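Search this notebook

14 January 2021
Toaster task, hand guiding vs. remote. Kitchen bench, Celterwood 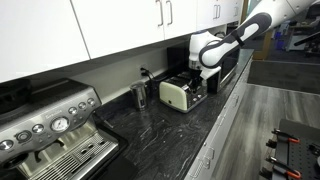 Started the day with 165 demos on the Skuro drive and Stavros Karamanlidis wanting to get to 505 before February. I said I'd do my share but I want it written down that I don't think the count is our problem. We went from 40 to 165 and the policy still goes for the controls on the toaster like it's guessing. More of the same kind of demo gets us a better guess.

Did the morning by hand guiding. It is slow and I hate where I have to stand. To get the gripper down over the control side of the toaster I end up with my forearm across the wrist, and then I'm steering partly by leaning. The arm records all of that. Play one back and you get my lean, including the little sag at the end where I let go to reach for the stop button. I trimmed the last bit off each recording, which Stavros doesn't do on his. So now we have two kinds of endings in one set. Needs a decision.

Switched to the remote rig after lunch (the Prondska one, old firmware, still has the lag on the rotate axis). Paths look cleaner on the plot. I'm not convinced they are better. Operating from the chair I stop short, look, creep, look again, and the creep is most of the recording. A policy trained on this is going to learn to hesitate. Zervas say in their notes that you can resample the pauses out. Tried it on three. Two were fine, one turned the approach into a jab.

Things I'd like somebody to check who isn't me:

- Toaster angle. It's sitting turned on the counter and I have not been moving it between takes. Stavros says he moves his. I looked through his from last week and if he moves it, he moves it by a finger width. We can't claim it handles placement.
- The controls are small and close together on that panel, and the fingers hide them from the wrist view right when it matters. When I teach by hand I'm using my own eyes from the side. The robot doesn't get that view. So what is it supposed to be copying?
- Reflections. Shiny counter, stainless on the left. Haven't seen it cause trouble yet but all our takes are with the same lights on.
- Success labels. We mark our own. I'd mark myself as passing too.

Stavros came by and we argued for a while — politely. His point is that hand guided and remote demos mixed together will average out each other's bad habits. Maybe. I've heard that said more than I've seen it plotted. I asked for one test before anybody records more: train on hand only, train on remote only, same number in each, same toaster positions marked on the counter with tape. He agreed to that, then asked if we could record while it trains. Fine.

Cost of the current plan, for the record: at today's pace I get roughly 40 usable takes in a full day, and that is with no breaks for the arm faulting out on the elbow limit. The 1000 figure in the proposal is not happening with two people.

Left to do: tape, relabel the trimmed takes, ask about the firmware again.

Print this entry | E-mail this entry
2 comments | 0 shares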